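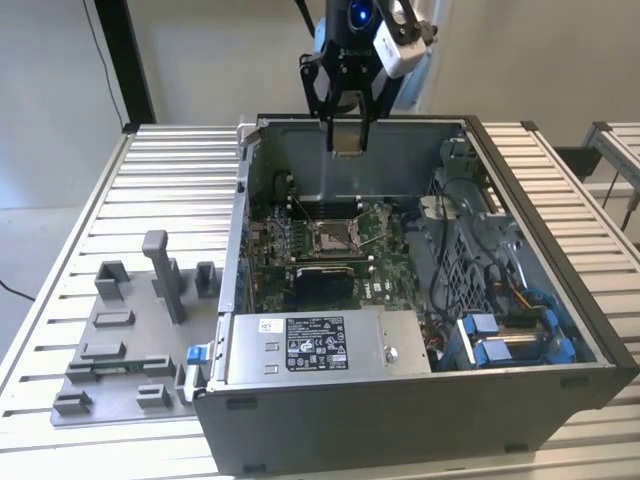 Über uns

Hallo, ich bin Florence Robichaud, und wenn Sie bei uns in Woditz anrufen, haben Sie meistens mich am Telefon. Zusammen mit Ashwin Amin habe ich das Prüf- und Schulungsbüro Zacharias gegründet (Zacharias hieß der Schlosser, dem die Halle früher gehörte, sein Name steht noch über dem Tor, und das Schild war uns einfach zu schade zum Abschrauben). Wir beraten Betriebe, die Roboter einsetzen oder einsetzen wollen, und zwar bei dem Teil, vor dem sich die meisten gern drücken: Risikobeurteilung, Betriebsanweisung, Unterweisung, Abnahme. Ja, Papier. Ich mag Papier!

Wie das anfing

Ashwin und ich haben uns bei einem Maschinenbauer in Ostutitz kennengelernt. Er hat Greifer in Betrieb genommen, ich habe die Unterlagen dazu geschrieben, und wir haben uns erst mal ein halbes Jahr lang gestritten. Er fand meine Anweisungen zu lang, ich fand seine Notizzettel eine Frechheit. Irgendwann im Dezember saßen wir abends um acht noch in der Kantine und haben eine Anweisung gemeinsam auf eine Seite gekürzt. Die hing am nächsten Morgen an der Anlage und wurde sogar gelesen. Auf dieser einen Seite beruht im Grunde unser ganzes Büro.

Inzwischen sind wir zu viert und haben 392 Arbeitsplätze mit Robotern begutachtet, vom Palettierer bis zum kleinen Tischgerät. Am liebsten sind mir zurzeit die Plätze, an denen Altgeräte zerlegt werden, also PCs, Netzteile, Laufwerke. Bei so einem Rechner ist jedes Gehäuse ein bisschen anders, Kabel hängen dort, wo man sie nicht erwartet, und Blechkanten sind scharf. Da reicht es eben nicht, das Datenblatt vom Roboterarm abzuheften und fertig. Beurteilt wird die ganze Anwendung, mit Greifer, Werkstück, Vorrichtung und den Leuten, die daran arbeiten. So steht es im Kern auch in den Normen (die ISO 10218 kennen die meisten unserer Kunden wenigstens dem Namen nach).

Unsere Hausregeln

Wir werden oft gefragt, was wir selbst für gute Praxis halten. Vier Sachen wiederholen wir so oft, dass Ashwin sie schon auf Tassen drucken lassen wollte:

Vor dem Zerlegen ist das Gerät vom Netz, und das Netzteil bleibt zu. Wer es öffnen muss, braucht die passende Qualifikation und ein eigenes Verfahren.

Finger und Greiferspitzen werden zu Schichtbeginn angeschaut, mit den Augen und aus der Nähe. Ausgeschlagene Backen fallen im Programm lange nicht auf.

Halter und Vorrichtungen aus dem 3D-Drucker bekommen eine Nummer und einen Stand. Wenn jemand einen Halter »nur schnell« neu druckt, gehört das ins Änderungsblatt, auch am Freitag um halb vier.

Hineingreifen darf man erst, wenn der Arm sicher steht. Eine Pause im Ablauf zählt nicht als sicherer Halt, und eine Leuchte am Gerät ersetzt den Blick auf die Steuerung nicht.

Bei der dritten Regel gibt es übrigens regelmäßig Gegenwind, und ich verstehe das sogar. Deshalb haben wir Ginley gebaut, unsere kleine Vorlagensammlung. Ein Änderungsblatt darin hat vier Felder und ist in einer Minute ausgefüllt. Kunden bekommen Ginley kostenlos dazu, alle anderen dürfen gern fragen.

Wie wir arbeiten

Wir kommen zu Ihnen und schauen erst mal zu, meistens einen halben Tag. Danach reden wir mit den Leuten an der Anlage, dann mit der Leitung, in dieser Reihenfolge. Den Bericht schreibe ich, die Messungen macht Ashwin, und er zeigt Ihnen hinterher auch, wie er gemessen hat. Unsere Schulungen finden in Woditz oder bei Ihnen im Haus statt, mit höchstens etwa 20 Leuten und am liebsten direkt an der Maschine.

Anlagen verkaufen wir keine, und Provisionen von Herstellern nehmen wir auch nicht an. Wenn Sie also eine zweite Meinung zu einem Angebot brauchen, schicken Sie es ruhig rüber.

Am besten erreichen Sie uns vormittags. Parken können Sie im Hof, bitte nur nicht direkt vor dem Tor.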